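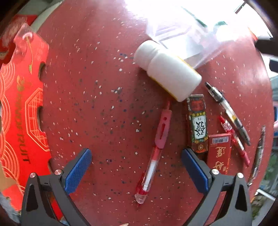
What I learned at the harvest supper in Seton

Tuesday, October 5, 2021

I promised some of you that I would write about the harvest supper, and now I have waited until my notes are almost impossible to read. So please forgive me if some parts are short.

The supper is held by the Odukoya Association, which was started by families who came to Seton from different parts of Nigeria. In the past it was a private evening. This year they opened it to the whole town, and they asked the people from the other communities to bring a dish or a song. I am from the north of Italy and I can't sing, so I brought polenta.

The hall is on the Irutton side of town, behind the bus depot. I took the wrong bus and walked the last part in light rain with a heavy pot in a shopping bag. When I arrived, the speeches had already begun. Bello Tamuno was speaking. He is the chairman, and also the man who sold me my first winter coat in this country, but he doesn't remember it. He said that a harvest supper in a town without fields may look strange, and that his grandmother would laugh at yams bought from a wholesaler. Then he thanked the wholesaler by name, and everybody clapped very much.

After him an older lady explained the blessing of the yam. I wrote down what I could. The first yam of the year is not eaten by anyone until it has been offered, and the oldest person in the room must take the first piece. In her village it was cooked over an open fire, outside, and the children were told to keep quiet until the elder had swallowed. In Seton it was done in the kitchen of the hall and carried out on a tray. The children were not quiet. She told us that each place does it in its own way and at its own time, and that two villages close to each other can argue for a whole generation about the correct day.

I thought about my own village, where we have the same argument about the chestnut festival. My father still says that the people across the river hold it too early, only to get the visitors first.

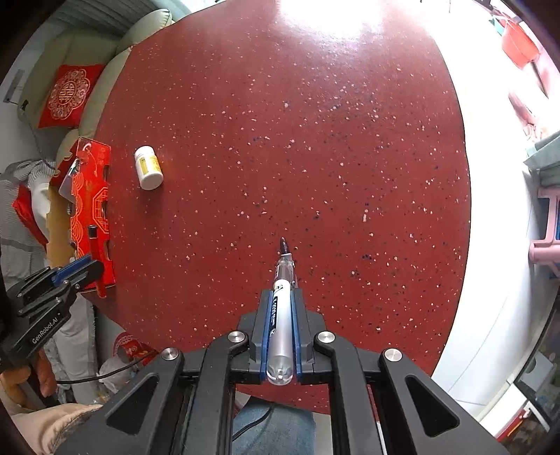

Then came the dancing. A group called Ukau performed first, with drums and a kind of metal bell which I liked very much, although I was sitting too near to it. They have been practising since June, in the evenings, and two of the younger dancers were born here and had never danced in front of their grandparents before. One grandmother stood up in the middle of the second dance and corrected the position of her grandson's arms. He accepted it and continued. I think it was the best moment of the evening.

After Ukau there was a Portuguese choir, small but very serious, and a man who recited a long poem in Tamil without any paper. I did not understand a word and I listened until the end. I asked him later what it was about and he said, rain, mostly.

My friend Samuele D'Amico came late, straight from work, and ate more than any of us. He had a long discussion with the cooks about pepper soup. He believes that all soups are cousins of the one his mother makes in Pescara, and he says this in every country. The cooks were polite with him, and then they gave him the hot one.

About my polenta: it was eaten, I am happy to say, though mainly with the stew poured over it. Several people told me that it was a good try at something they already have at home, made with a different flour and much better. I have been invited to learn. I will write about this when I have done it, probably with burnt fingers.

There was also a collection for the roof of the hall. The association had hoped for 2000 pounds and received over 2000, so the work can begin before the cold months. Bello read the result from the stage himself, and then he read it again for the people in the kitchen.

Not everything was perfect. The microphone stopped during the blessing, and those at the back could hear only the fridge. The programme said that we would finish at 9, but at that hour the main food was still coming out. Some families with small children had to leave before the dancing, and I think next time it would be good to put the dancing earlier — the speeches can wait, and perhaps some of them can be shorter. I said this to Bello and he answered that I should join and say it at a meeting.

So I have filled in the form. My pot is still in the kitchen of the hall, the blue one with one handle missing. If anybody from the association reads this, please keep it for me until Saturday.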